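The workbench top, finally

I have been putting off the bench in the back room since we moved to Plorlow. The top is a big board that came with the house, and whoever had it before us used it for everything. It had glue on it, paint rings, and a groove at one end where a clamp must have slipped a few times. I priced a new one from Kadmont and decided to keep the old one.

First I cleared it off. Most of what was on it went into two bins and the rest went to the shed. Then I scraped the glue with an old putty knife and wiped it all down with dish soap and warm water. I let it sit overnight with the window open.

After that I sanded. I started coarse on the bad end, then went over the whole top with 120, which took most of an afternoon and roughly 22 sheets of paper because I don't own a power sander. The groove is still there. I can live with it.

I keep a red lamp on in that room in the evening, and a low light from one side is a good way to check a surface. Marks you would miss at noon show up fast.
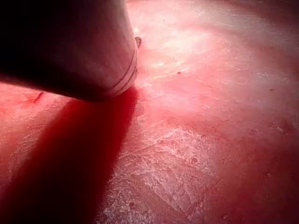
Red light and a lot of glare. Fine streaks and small flecks still show in the bright part.

I haven't picked a finish. There is a can of Rundov hard wax in the shed that might be too old to use. The other choice is plain oil, with a new coat every April. If anyone has put wax over a surface that still has some old paint in it, I would like to know how it held up.

Next is the shelf above the bench. It is 11 inches deep and I keep hitting my head on it, so it will either move up or come down.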